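Local news story about a rescue at the recycling center, how do I reach the paper to fix a mistake?

posted by plurnik_row
6 March 2026

Quick one, sorry, on my lunch break. The Mirkcombe weekly ran a piece on the woman who heard crying behind the bottle bank and found the baby. Lovely story. But they put the wrong street in it, mine, and now I've got people knocking asking if they can leave diapers. 156 comments under it and half of them repeat the address. Emailed the news desk twice, nothing. Anyone know who actualy deals with corrections? Don't want a fight, just want the street taken out.

Economou
Don't email the news desk, it's a shared inbox. Call the front office before 10, ask for corrections, give them the headline and the exact line that's wrong. Online they can change same day. Print is slower, mine took till April last year. Ask them to hide the comments with the address too, seperate request, they won't do it on their own.

fluvel100
just put a sign on your door lol. worked for my aunt when they printed her number by mistake

tinroof_sal
Seconding the phone call. Also the story got copied onto the town page, 3,845 shares last I looked, so message whoever runs that as well or it'll keep going round. And the diapers, if any do get left, the family center on the hill takes them, unopened packs only. Side door, not the

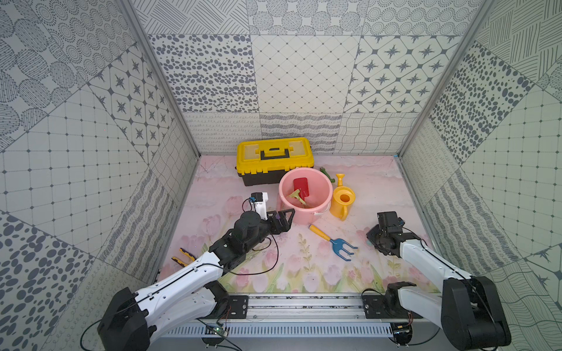

main one, main one's locked after three. Hope they sort it for you.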